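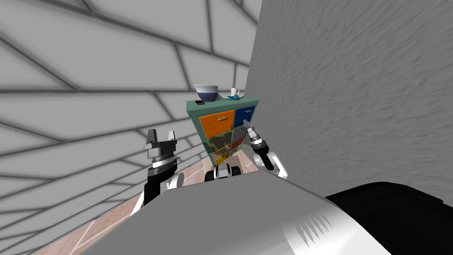 *Fig. 1 – cabinet task in Plorkik, head view. Right gripper at the lower drawers, left one held off to the side.*

# Session 4: comparing grippers in sim

Notes for the August block. Shanti Dwivedi, with corrections from Martti Tikkanen (he did the contact bit, ask him about friction and don't ask me).

Bring: laptop, last week's log files, the controller sheet. Slides go up after the session.

## Where we got to

- Session 3: joint limits, reach, why the elbow ends up where you don't want it.
- Left over from then: singularities near full stretch. Will come back to it when we do the Lui controller properly.
- Today: same task, two grippers, one controller. What can you fairly say about the difference?

## The two grippers

**Curkico** – parallel jaw, short stroke, stiff. Closes fast. Position control only, so you tell it a width and it goes there or stalls trying.

**Loklow** – also parallel jaw, longer stroke, force limit you can set. Slower. The pads give a bit more, in the model at least.

Both mount on the same wrist. Tool centre point is NOT the same. Change the offset in the config when you swap, every time. Half of last year's strange results came from people running Loklow with the Curkico offset, and then writing two pages about "poor drawer alignment".

## What a fair test needs

Start pose the same. Seed list the same. Lui gains the same, even if one gripper would like softer ones – you can tune afterwards as a separate experiment and say so.

Seeds: use 1 to 60 for each gripper, no skipping. If a run crashes, log it as a crash and carry on. Don't re-run it quietly until it behaves.

What to log for each run:

| Field | Notes |
|---|---|
| seed | integer |
| gripper | C or L |
| first contact | sim time, ms |
| jaw width at contact | mm, from the joint state |
| peak force | N, filtered AND raw |
| outcome | done / slipped / missed / crash |

"Missed" means never touched the target. "Slipped" means touched, closed, lost it. People mix these up constantly. A gripper that misses has a reach or offset problem; one that slips has a grasp problem. Put them in one pile and you've thrown away the useful part.

## Drawer approach

Look at Fig. 1 again. The right arm comes in from the side and the fingers are nearly at the cabinet face. From the head view you can't really judge that last gap. The hand also hides part of the red-orange drawer, so any method that needs to see the whole drawer front late in the approach is in trouble. Two ways round it:

1. Estimate the drawer pose early, before the arm gets in the way, and hold it.
2. Switch to a closer view for the last bit.

Option 1 is fine until something moves. Option 2 means two camera calibrations to keep straight. Most groups pick 1 and regret it in the second exercise.

Also: there's a bowl and a mug on top of the cabinet. Keep them in the collision list. Taking them out makes planning quicker, and makes your numbers useless next to everyone else's.

Planner timeout is 750 ms. Leave it alone please. If it times out, log as crash with a note.

## Thin objects

The dowel is the harder test for both grippers, even though it looks easier. A thin upright rod gives very little contact area. Small sideways error in the approach and one finger arrives first and pushes. 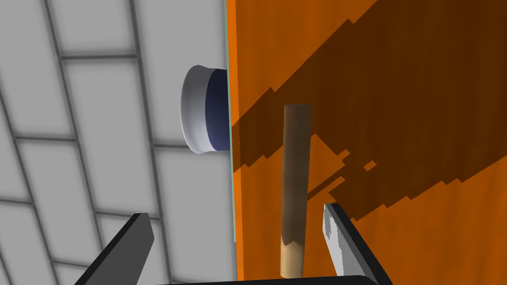

*Fig. 2 – dowel between the fingers, close view.*

Things to think about with this one (we'll do it on the board):

- Depth against a flat panel. Rod and panel are both wood, and at this angle the only strong cue is the outline.
- The shadow. Dark brown band across the orange panel, right behind the upper half of the dowel, and the upper half of the dowel is itself the darker part. Threshold on brightness and you'll likely lose the top of the rod. Lower half much easier.
- Shadow edges are stair-stepped. That's the renderer's shadow resolution. Edge detectors love these little notches and will hand you a pile of corners just to the right of the rod. Mask them or raise the shadow map setting (slow).
- Speckle on the right finger's inner face. May be light on the pad, may be the texture. Either way don't use that patch to track the finger, use the joint state.

Martti's point, worth copying down: the picture shows you where the fingers are, it doesn't tell you the contact force. A rod can sit between two pads with one of them barely touching. So check both finger contacts in the log before you write "grasped".

## Friction, very short

Pad friction is one number per gripper in the model. Real pads aren't like that – dust, wear, tempreature. Vary the number a bit (sheet 2 has the range) and see if your ranking of the two grippers survives. If it flips with a small change, say that in the report. It's a perfectly good result.

## Exercise 4

Work in pairs.

a. Run the drawer task, seeds 1 to 60, both grippers. Fill in the table.
b. Same with the dowel. Use seed 111 as your worked case, plot raw and filtered force on one axis.
c. Pick one slip and one miss. Explain each in a paragraph, with the log lines.
d. Swap the wrist offset on purpose for one run. What does the log look like? Keep that plot, you'll recongise it later.

Seed 131 crashes in the old build. Known problem, fixed in the current one, so update if you see it.

Hand in: one PDF, plots with units, no screenshots of spreadsheets. Tables in the text, raw logs zipped separately.

## For next time

Read the Lui section on impedance, first half only. Bring your force plots, we start with those.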